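# 旧书包换新主人，Trivlow社区的书包回收今年又开张啦

26/12/2018，我在Trivlow社区活动室待了一整个下午，回家的时候外套上全是灰，不过心情特别好！先把消息说在前头：旧书包回收从今天起正式接收，一直收到三月，地点还是活动室靠楼梯的那一间，进门左手边登记。

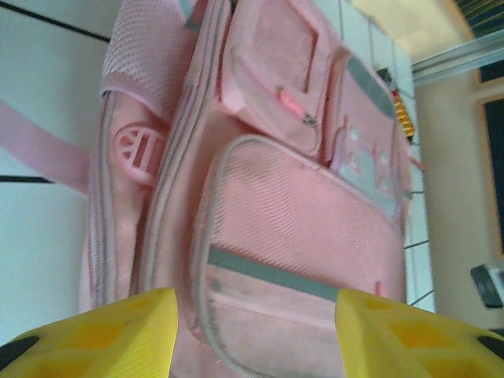

## 粉色大书包，先洗再说

我一眼就看中了这只粉色的（我小时候做梦都想要一个这么大的）。前面一大一小两个口袋，大口袋上半截是细细的波浪纹，摸过一遍就忘不掉，下面压着一道灰绿色的条子，拉链头是亮亮的珊瑚粉。就是条子下面的浅粉布料上蹭了一块灰印子，再往下还有点脏。浅色书包嘛，背过的都懂，口袋前面那一块永远最先遭殃。

负责清洗的Renata Olszewski看了一眼就说，先别急着往盆里扔。她的办法是拿旧牙刷蘸一点肥皂水，顺着布纹轻轻刷，有纹路的地方要刷得更慢一些，刷完用湿毛巾按几下，把沫子吸走，再看要不要整个下水。我问她能不能直接丢洗衣机，她瞪了我一眼，说去年有人这么干过，捞出来的时候包边都起毛了，最后只好拿去装活动室的跳绳。

还有个细节我以前真没注意过：洗之前要把所有口袋翻一遍，小口袋最容易漏。Renata说她翻出来过橡皮、糖纸、半截蜡笔，还有一张叠成小方块的数学卷子，分数我就不替人家公布了，哈哈。

## 今年收什么，怎么收

去年这个活动只办了2个星期，很多人跑来的时候门都关了，我邻居就白跑了一趟，抱着两个包又原路走回去，气得一路都在念叨。今年时间拉长了好多，大家可以慢慢收拾，不用赶。

收的东西也比去年宽一点：

- 双肩书包，大小不限，颜色不限
- 拉链能拉到底的优先，拉链头掉了的也可以拿来
- 肩带断了一边的请先问一声，看能不能缝
- 笔袋和水壶套可以一起放在包里带来
- 带轮子的拉杆书包今年不收，没地方放

有点脏没关系，真的没关系！但是请别带着剩饭盒来（去年有过，味道我到现在还记得）。里面的名字贴最好自己先撕掉，撕不干净的，登记的时候说一声，我们拿吹风机吹热了慢慢揭。

## 修补桌边上最热闹

修补这边是Reynaldo Gatchalian在管。他以前在一家叫Gerkent的箱包铺子里干过，换拉链头快得吓人，我才刚把线穿进针眼，他那边已经换完一个，又去翻下一个了。他说书包最常坏的地方其实是肩带根部，孩子们喜欢拎着一边甩，甩上一个学期，线就松了。所以每个包不管看着多新，他都要用力拽两下肩带才放行，拽得我在旁边心惊胆战的。

今年的线、拉链头和肥皂总共花了3000块，钱是秋天那场旧书摊卖出来的，没有另外找大家凑。Reynaldo还想添一台能缝厚布的缝纫机，目前正在打听二手的，谁家有闲着不用的，欢迎来活动室找他聊聊。

对了，想学缝肩带的也可以来。修补桌那边能坐12个人，针线都有，自己带副老花镜就行（说的就是我自己）。

## 书包去哪儿

洗好修好的书包，第一批会送到Predine小学，开学前分给需要的孩子。学校那边的Zoriana Pavliuk老师已经报过来一个数，要30个，最好深浅颜色都有一些，让孩子们自己挑。我特别赞成这一条，书包要背一整年呢，能挑到自己喜欢的颜色，早上出门都会痛快一点吧。

剩下的会留在活动室的架子上，社区里谁家要用，登记一下就能拿走，不收钱，也不问为什么。拿走以后孩子长大了，背不着了，洗一洗再送回来就行。

接收时间是每天下午两点到六点，中午没人，别白跑。包比较多、自己搬不动的，可以在登记本上留个门牌号，我傍晚推小车过去拿。我那辆小车左边的轮子有点响，你们在楼道里听见吱嘎吱嘎的声音，开门就是了。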